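Projects > Vudska > Datasets > Care Labels > README

Overview | Files | Licence | Changes | Contact

# Vudska Care Label Corpus

A collection of 2,235 care labels, typed out line by line, mistakes included. It covers the small print sewn into the side seams of clothes, towels, cushion covers and one tent that got in early and has been left there out of respect.

If you came looking for fashion data, this is the wrong folder. There are no prices, no sizes and no colours. There is a great deal about tumble drying.

## What is in it

Each row is one label. A label that runs to several leaves (some coats have a small paperback in there) is still one row, with the leaves joined by a vertical bar.

- `label_id`: a number. It means nothing and should not be sorted on in the hope that it does.
- `text`: everything written on the label, in the order printed.
- `symbols`: the washing symbols, spelled out as short codes.
- `languages`: which languages appear. The record is 9.
- `garment`: a rough type, such as `shirt`, `towel`, `other`. `other` is larger than we would like.
- `legible`: `yes`, `mostly` or `guess`.

The main file is `labels.csv`. The symbol codes are explained in `symbols.txt`, which you should read first and won't.

## How the labels were gathered

Most came from two charity shops in Villanueva that let us sit in the sorting room with a laptop, on the understanding that we folded things afterwards. The rest were sent in by people who answered a notice and own more cardigans than they had realised. Labels were typed by hand. We tried automatic text reading on a small batch and it turned "wash with similar colours" into "wash with similar colonels", which was the high point of the whole project but not much use as data.

Every label was typed by one person and checked by another. Where the two disagreed, a third person was fetched, usually from the kettle.
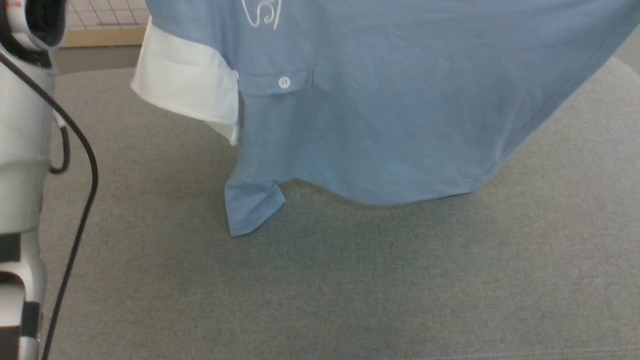
Spelling has been kept exactly as printed. Please do not send us corrections for "dry flat in shad", "do not blench" or "iron on reverse site". They are real, they are in there on purpose, and cleaning them up would remove half the point. If you need tidy text, there is a `--tidy` switch in the export script that fixes the commonest slips and quietly ruins the rest.

## Known problems

- Polyester is over-represented. So it is in the world.
- Labels that had been cut out could not be recorded. People cut out the itchy ones, so the corpus leans towards comfortable labels.
- Wool is thin on the ground. Summer collection, mostly.
- Faded labels are marked `guess`, and the guesses were made by people who had already typed 72 labels that morning.
- The code `DC_P` was used for two different dry cleaning symbols in the first 4 batches. This was fixed in Dristen, but any file you downloaded before then still has it. Get a new one.
- The row for the tent says `garment: shirt`. We know.

## Versions

**Naron** was the first release. It used semicolons to separate columns and also inside columns, a choice we have stopped defending.

**Dristen**, released 2021-07-23, is the current one. Commas, proper quoting, the dry cleaning fix, and a `legible` column for those who like to know how worried to be.

There was meant to be another release in January. There may still be one, in some January.

## Using it

The labels have been used so far for a spelling checker, for a talk on how instructions get shorter when nobody reads them, and for settling an argument about whether "cool iron" is a temperature or a compliment. Please do not use the corpus to decide how to wash anything you are fond of. The symbols are recorded as printed, and what is printed is sometimes plainly wrong: one towel forbids water.

## Licence and credit

Free to use and share for any purpose, provided you mention the Vudska Care Label Corpus and the version name. If you find a label in ten or more languages, we would like to hear about it, with the text typed out in full. Posting us the garment is not necessary. We have nowhere left to put them.

Related items

- Vudska Button Packet Texts
- Laundry Symbols: Short Codes and Old Codes
- Export Script Notes (Dristen)
- Naron Archive, Semicolons Intact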